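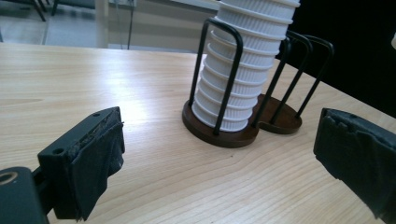 Skakora wants its canteen in Purnavthorpe to run with four fewer people by October, and it has bought grippers to do the tidying. The firm says the dull jobs go first. The dull jobs, as the morning shift sees them, are the ones that let you sit down for a minute. Take the cups. A stack of white disposables in a wire holder on a wooden base is hardly heavy work, and the pads on the gripper's fingers are already frayed and torn along the top.

Luuk Boersma, who manages the site, talks about 200 tasks that could be handed over. I asked to see the list and was shown 42.

Pentti Mustonen has worked the counter long enough to distrust a slide show. His new title is "cell attendant". The pay is the same, and he now spends his breaks near the machine in case it stops. "I used to talk to people," he said. "Now I watch a thing pick up cups."

Boersma calls this a period of adjustment — his phrase, used twice. He would not say who is doing the adjusting, or what happens to the four after October.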